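Pladlow bin-picking kit, tested on a KUKA arm
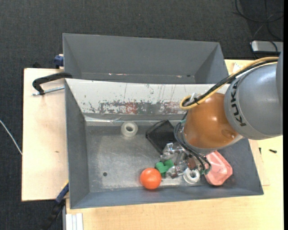 Karine Boychuk

The Pladlow kit is sold as an add-on for people who already own an industrial arm and want it to clear mixed objects out of a bin. The box holds a gripper, a hose set, a mounting flange and a licence for the picking software, which is called Solís. The arm, the bins and the bench are left to the buyer. I ran it for four weeks in November in the workshop at Zilancombe, mostly on a two-bin layout with the bins one behind the other on a wooden tabletop.

Fitting the gripper is simple. The flange went on without shims and the software found the controller at the first attempt. Hose routing takes longer. The manual shows the hoses leaving the side of the joint and curving down to the gripper, and the drawing gives no figure for slack. With too little, the wrist pulls on the fittings at full rotation. With too much, the hoses hang over the objects and can nudge them before the grip closes. I settled on a compromise after seven attempts, and the black hoses still pass over whatever is in the bin.

Clamp the bins. A light bin moves when the gripper touches its wall, and Solís does not check the bin position between picks. Clamps at the joint between the bins and at the front corner were enough for my purposes. The supplier, Flondport, lists a fixing plate as an extra, but I did not order one.

The test set was chosen to be awkward: a smooth orange ball, a green object with chunky lobes, white ring-shaped rolls, a flat black squarish item and a faceted pink container. I logged 1,000 attempts. The ball and the lobed object gave very little trouble. The rings were slower – the software prefers to grip across the whole diameter and has to be told that the rim is allowed. That setting is on page 20 of the manual, under "Advanced". The flat black item was the worst of the set, and most of the failures in my log belong to it. Objects close to a wall are approached at a shallow angle, and the speed drops accordingly.

Solís itself is plain and stable. It crashed once, while exporting a log. Object classes are edited in a table, and changes apply at the next pick without a restart. The log records grip width and approach angle but no reason for a failed pick – an odd omission at this price.

Spare finger sets come in packs of 4 and are held in stock. Hose fittings have to be ordered separately.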